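Home Meetings Agendas Minutes Forms Contact

HELACH HOUSE RESIDENTS' ASSOCIATION
INDOOR PLANTS SUBCOMMITTEE

Minutes of the October meeting, held in Room 307, Helach House

1. Opening and attendance

The chair called the meeting to order at 6:40 p.m. A quorum was present. Representatives of Bellamy, Grestmont and Nillitz wings attended. The north stair landing was not represented.

2. Minutes of the previous meeting

The minutes were approved with one correction. Under item 5, "watering shelf" should read "watering schedule."

3. Potting table

The chair reported on the condition of the table used for potting and repotting. Members have again found soil on the top. The subcommittee reviewed the current arrangement, under which small jobs are to be done over a steel plate with a raised rim, using an ordinary metal spoon in place of a trowel. The spoon is to be left on the plate between users. It was noted that crumbs of soil had still reached the tabletop past the rim, and that there were faint scuffs and smudges on the surface.

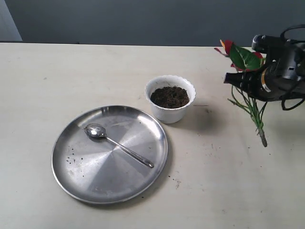
Grestmont wing replied that the plate was a good idea but that people were filling pots beside it out of habit, and asked that the written instructions say plainly where the pot should stand. Grestmont also asked that a hand brush be kept in the room, as its residents had been using paper towels and carrying them back upstairs to throw away.

Discussion followed on the light color of the tabletop. One member proposed an oilcloth cover. Another member objected that a cover had been tried in the Bellamy sunroom and that water collected under it. The proposal was withdrawn.

Moved and seconded: that the instructions be reworded to state that all spooning and filling is to be done over the plate, and that the table is to be wiped with a damp cloth before the user leaves. Carried, with one abstention.

Moved and seconded: that 2 hand brushes be purchased, one for Room 307 and one for the sunroom. Carried.

4. Containers

The subcommittee considered the use of household china for soil and plants. Bellamy wing has offered several pieces left over from its dining room, and members expressed differing views. The concern raised was drainage – a bowl without a hole is easily overwatered, and the spring losses in Nillitz wing were put down to this. In favor, it was said that a ceramic bowl is heavy enough not to tip and can be washed.

Reference was made to the white bowl with the wavy rim and raised decoration, filled with dark soil and placed on the table next to the steel plate. Members agreed that it was suitable for holding soil during potting. Whether bowls of this type should be used for permanent planting was left to each wing, provided that a layer of gravel is put in first. The wording "provided that" was requested by Nillitz and accepted. 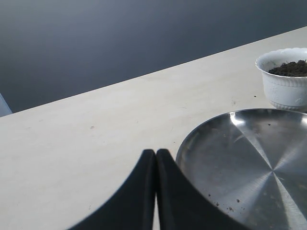 Question from the floor: May residents take soil from the room for plants in their own apartments?

Reply from the chair: Residents may take enough for one pot at a time, and should enter the amount on the sheet inside the cupboard door. Larger quantities are to be requested from the wing representative.

It was further agreed that garden soil from the courtyard beds should not be brought indoors. Bellamy asked that this be recorded, in view of the gnats reported in September.

5. Budget

The balance of the plant fund stands at $893. The brushes and one bag of potting mix are to be paid for from this amount. The purchase of a second steel plate was discussed. Grestmont felt that a deeper tray would serve better for repotting large plants, and Nillitz preferred a plate of the same kind, so that the two would stack. No decision was reached. The item is carried over, and Nillitz will bring prices to the next meeting.

6. Use of the room

Bookings for Room 307 continue to be made at the front desk. The subcommittee confirmed that the plate stays on the table and is not to be borrowed for kitchen use. Soil left on it is to be tipped back into the bowl, or into the bin if it contains roots or leaves. Soil is not to be rinsed down the sink – the drain was cleared in August at the association's expense.
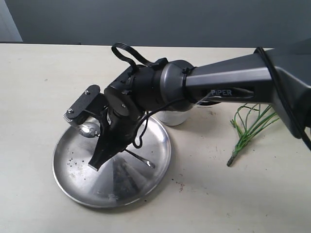
Round steel tray on the potting table, Room 307.

7. Other business

Nillitz reported that the hanging baskets in its corridor need longer hooks. Referred to building maintenance.

The spider plant cuttings promised to Bellamy have not been collected. They will be kept for one more month and then offered to the other wings.

8. Adjournment

The meeting was adjourned at 7:55 p.m. The next meeting will be held in November in the same room. Items for the agenda should be left at the front desk.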